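Wiping Down a Light Wood Tabletop with a Microfiber Towel

Maintenance notes, Skutow shared workroom
Prepared by Indira Thampi. Revised in August with corrections from Anil Nair.

Scope

This procedure covers routine cleaning of the light wood tables in the main workroom. It applies to sealed tops with a low sheen. It does not apply to the oiled bench by the window or to any top that has been sanded and not yet refinished. For those, see the separate sheet on oiled surfaces.

The procedure is for dust, hand oils, pencil marks and dried drink spots. Adhesive residue and ink are covered briefly at the end. Scratches that catch a fingernail are a repair item and should be reported.

Supplies

Microfiber towel, thick pile, one per table
Second microfiber towel, dry, for finishing
Spray bottle, 1 liter or larger
Ahonen neutral soap
Measuring cup and measuring spoon
Cold or room-temperature tap water

We use the blue Durketti towels. Any towel with a short, dense pile will work, provided it has no stitched label that can drag on the finish. Cut labels off before first use. Wash new towels once, without fabric softener. Softener coats the fibers and leaves streaks that are very hard to tell from a worn finish.

Mixing the solution

Add 870 milliliters of water to the bottle, then 4 milliliters of soap. Tilt the bottle end over end several times. Do not shake it. Foam in the spray head produces large drops, and large drops sit on the surface long enough to mark it.

Discard leftover solution at the end of the day. Do not top up an old bottle.

Reading the surface before you start

Look at the top at a low angle with one light source on the far side. The band of reflected light should be soft and even. Move your head so the band travels across the full length of the table. Dull patches inside the band are either dirt or wear, and at this stage they look the same. Note where they are and check them again after cleaning.

Next, find the grain direction. On a top with straight grain this takes a second. On a top with a cathedral pattern, where oval rings open out into long curved lines, the grain changes direction from one side to the other. Use the long lines as the reference and ignore the ovals. If the long lines run diagonally to the table edge, wipe diagonally.
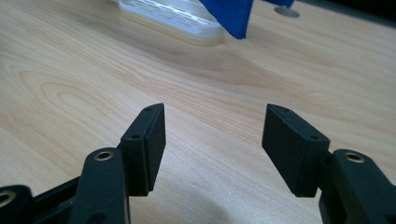
Step 1. Clear and dust

Move small items to a cart. Items that are plugged in or too awkward to move can stay on the table and be worked around as described in step 3.

Fold the first towel in half twice. Wipe the whole top dry, in one direction, along the long grain lines. Lift the towel at the end of each pass and return to the starting edge through the air. Going back and forth moves grit over the same area twice.

Refold to a clean face when the towel starts to look gray. Shake it out over a bin, away from the table.

Step 2. Dampen the towel

Spray the towel, never the tabletop. Two pumps on each face is enough for the first half of the table. The towel should feel cool and slightly heavy. If you can wring any water out of it, it is too wet. Swap it or roll it inside the dry one for a minute.

Our Stongate tops have a working area of 1,736 square inches. One towel, folded twice and turned through all of its faces, covers that area without being rinsed. Larger tables need a second damp towel.

Step 3. Wipe in lanes

Start at the far long edge. Lay the towel flat and push it with an open hand, fingers together. Each lane should overlap the one before it by a third of the towel's width. Keep the pressure constant. Pressing harder at a spot will polish that spot, and it will show in raking light afterward.

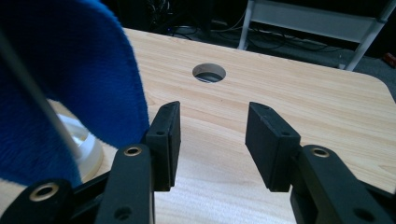

Lanes get harder to hold straight where something has been left standing on the table. Stop the lane a hand's width short, fold the towel down to a narrow pad, and go around the object by hand. A round base, like the glossy white one behind the blue fabric, collects a ring of dust along its rim, and a flat towel will ride over that ring. Use the folded edge of the pad and follow the curve once in each direction. Then lift the object, wipe underneath, dry the spot, and set it back. Do not slide it. Grit under a base will cut an arc in the finish.

After the object is back in place, pick up the lane where you stopped and run it through to the edge.

Step 4. Edges and corners

Wrap the towel over the edge so that it touches the top and the side at once. Pull toward yourself in one motion. Corners get a separate pass with a fresh face of the towel. Most of the hand oil on our tables is on the front edge, and it may need two passes.

Check the joint between the top and the edge strip, if there is one. Water left in that joint is the main cause of lifting. Run a dry corner of the second towel along it before going on.

Step 5. Dry

Use the second towel immediately. Unfold it, spread it over one side of the table, and draw it across the surface by two corners. The weight of the towel is sufficient pressure.
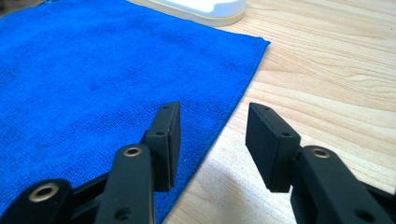 Repeat on the other side, then finish by hand along the grain. Leave the table bare for 5 minutes before putting anything back. Paper is the worst offender here, as it will pick up moisture too slight to feel and stick to the finish.

Now repeat the low-angle check. Patches that have disappeared were dirt. Patches that are still dull in the same place are wear and go in the log with the table number and the distance from the nearest corner.

Spot treatment

Pencil: white vinyl eraser, light strokes along the grain, then repeat steps 2 and 5 on that area only.

Dried drink spots: lay a damp corner of the towel over the spot for one minute, then wipe. Do not scrape.

Adhesive residue: roll it off with a fingertip first. If a film remains, ask Ankit Negi for the citrus remover, and test it on the underside.

Ink: report it. Alcohol will lift the ink and can cloud the finish at the same time.

Towel care

Wash towels warm, separately from cotton. Cotton lint lodges in the pile and ends up on the next table. Dry on low or hang. Dalia Butkienė keeps the finishing towels on the upper shelf and the wiping towels on the lower one. A finishing towel that has been dropped on the floor moves to the lower shelf, even after washing.

Retire a towel when the pile feels stiff between the fingers. Stiff towels can be used for table legs and casters.

Frequency

Dry dusting daily, at the close of the afternoon session. Full procedure weekly, and after any spill. Table log entries go to Thenmozhi Ramasamy.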